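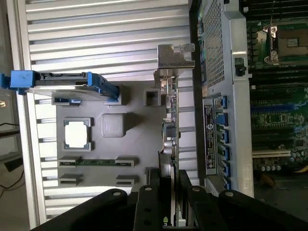

Bamlow Home Backup Box, 14 months in

Home Reviews Storage How-to About Contact

02/02/2018
By the site editor

I bought the Bamlow in the middle of a small panic. My old external drive had started making a clicking sound every time I opened the folder with the family pictures in it, and I had one copy of everything. One! So I went shopping at midnight, which I don't recommend, and came away with a two-bay Bamlow for $196, drives not included.

It's been on the shelf behind my desk ever since, and I've gotten a lot of mail asking if I still like it. Mostly, yes.

Setup

Putting the drives in is easy. You slide the door up, push the drive into the sled until it clicks, and slide the sled home. No screws. I've spent enough evenings hunting for a dropped screw in a carpet that this alone made me happy. The software was slower going. It wanted me to make an account before it would do anything, then it wanted an update, then it restarted twice, and by then my coffee was cold and I was a little cranky. After that it found both my computers by itself and I picked the folders I wanted saved.

The first backup took 13 hours. I left it going overnight and it was still at it when I sat down to breakfast. Since then the nightly ones are done in a few minutes and I don't notice them.

Noise and heat

The fan is louder than I'd like. In the daytime I can't hear it over the street, but I sometimes sleep on the couch in that room when I've got a cold, and it has a sort of whine that comes and goes. There is a quiet mode buried three menus down. Turn it on! The box gets warmer but mine has never complained about it.

I also gave it a proper cleaning in November, with a soft brush and a can of air, and it calmed down quite a bit. The dust filter on the bottom just pulls out. The manual doesn't mention the filter at all.

Getting stuff back

This is the part I really care about, and I've had to do it for real once. I deleted a whole folder of scanned recipes (my grandmother's cards, almost 1470 files with all the fronts and backs) and emptied the trash right after. I opened the Bamlow page, went back two days, checked the folder and hit restore. All there, names and dates included. I may have hugged the thing.

The phone app is another story. It logs me out every week or so, and the picture viewer is so slow that I gave up on it. If you want to look at your photos on the couch, the Nelamell I reviewed last year is much nicer for that – but it costs more and only has the one bay.

Small gripes

The power cord is too short. The blue light on the front is bright enough to read by, so mine has a square of tape on it. And the email alerts all have the same subject line, good news or bad, so you have to open every one.

Would I buy it again? At the same price, sure. I'd skip the extended plan, and I'd get a longer cord in the same order.

Related reviews

Nelamell Photo Vault, one bay
Salgado desk lamp with the bendy neck
Revevance label maker: second look
Which external drives I've stopped buying
Cheap cable ties compared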